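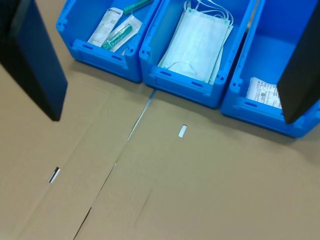
The small community clinic depends on its supply room to a degree that its published plans seldom admit. Budgets are debated at length, and staffing at greater length, while the arrangement of gloves, dressings and syringes is left to habit. Open bins set side by side, in the familiar bright blue plastic with a recessed slot for a label on the front, remain the most common answer to the question of where small stock should live. This essay argues that they are a good answer, and that clinics should stop treating them as a stage to be outgrown.

Print this page | E-mail this article

January 2025
By the Editorial Desk, Zerkbridge Health Supply Review

Home | Opinion | Supply Rooms | Archive | Contact

The occasion for these remarks is the decision taken last September by the Clilten clinics to replace open bins with closed cabinets in all 45 of their treatment rooms. The case for the change was set out in a paper prepared under the Cirell program. Closed cabinets look orderly. They keep dust from packets and discourage casual borrowing. We accept each of these points and still believe the decision was mistaken.

An open bin shows its contents to a person standing over it. Folded face masks can be seen to be folded face masks from across a counter, and the level of the stack can be judged by eye. A nurse between patients does not consult a list. She looks, takes what is needed and moves on. When the same masks are placed behind a door, the shortage is discovered at the moment of need, which is the worst moment for it.

The Cirell paper places great weight on stock records, and we have no quarrel with records. A record, however, is only as current as the last person who wrote in it. At the Rashti clinic, where open bins have been kept, the weekly check of the supply room takes one member of staff less than 50 minutes. Much of that time is spent on the items kept in drawers.

There is also the matter of mixed contents. Critics of the open bin observe, correctly, that things drift. A paper packet is set down next to a sterile pouch, and a folded leaflet is left in a bin that ought to hold stock. We regard this as an argument for labels and for a firm rule about paper. A cabinet hides drift very well and does little to prevent it. The label slot molded into the front of so many bins is too often left without a card, and a clinic that complains of disorder should begin there.

Our view on leaflets is perhaps stricter than most. Instructions for use should be kept in a binder in the same room, with one copy of each. Loose leaflets take up space, cover what lies beneath them and are rarely read where they fall. The staff at Rashti adopted this practice some years ago and have seen no reason to abandon it. 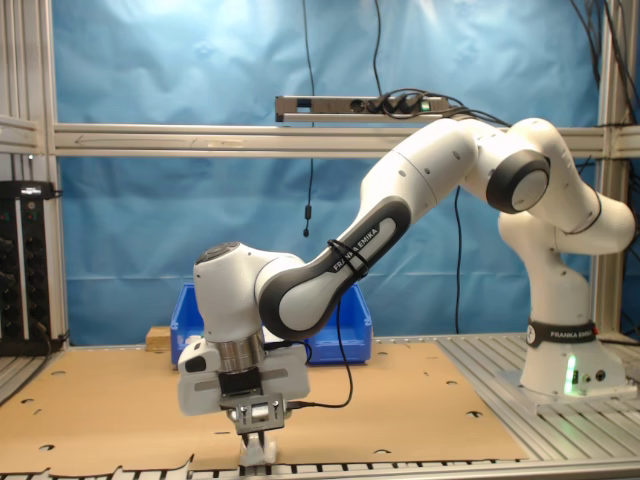 What Clilten Should Do Now

The cabinets have been bought, and we do not suggest that they be thrown out. They are suitable for slow-moving stock and for anything that must be locked. For the articles used every hour, the open bins should be returned to the counter, at a height where a person of ordinary stature can see into them. Each should hold a single kind of item and carry a printed card.

The cost of doing so would be modest. Clilten has 900 bins in storage at Zerkbridge, and the cards can be printed in any office. We would ask that 2 treatment rooms be changed back first, and that the nurses who work in them be asked for their opinion before any further orders are placed.

Print this page | E-mail this article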